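Cell 2 notebook, August, cont.

Gripper dropout on the left arm again, 547 episodes into the ball sorting run. Same as last time: the arm closes on a ball, lifts, and somewhere over the basket the fingers stop answering. Position feedback freezes, no alarm on the pendant, and the arm carries on with its path as if all is well. Log shows the gripper node losing its heartbeat for just over 3 seconds, then coming back and snapping to the last commanded width.

The snap is what worries me. Estrella was reaching in to pick up a ball when it happened and got a knock on the knuckle. No injury, but written up in the safety book. Hazel has seen it.

What we tried before lunch:
Swapped the gripper cable for the spare. No change.
Moved the Clilier hub to another supply. No change.
Ran the arm with the wrist held still for 15 minutes. No dropouts at all.
Ran it again with full wrist rotation. Dropped out twice.

So it follows the wrist. Luuk thinks the connector behind the wrist joint is being pulled at the end of travel - the cable tie there is a good bit tighter than on the right arm.
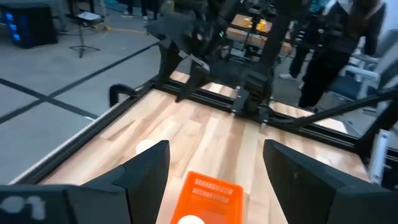
Why did the arm not stop when the gripper went quiet? The watchdog only checks the joint drives, and the gripper was never added to its list when we moved over from the old Mirzaei controller.

Mariama is adding it now. Loss of heartbeat will stop both arms and hold the fingers where they are, with a manual reset before anything moves. Needs testing with the plug pulled by hand at low speed.

Cable tie cut and redone with more slack. Not signed off yet. Until it is: hands out of the work area unless the drives are off, and no running alone.

Maëlys to ask Brulbridge for 2 new wrist connectors. Old one to be kept, bagged and labelled, in the drawer under the bench.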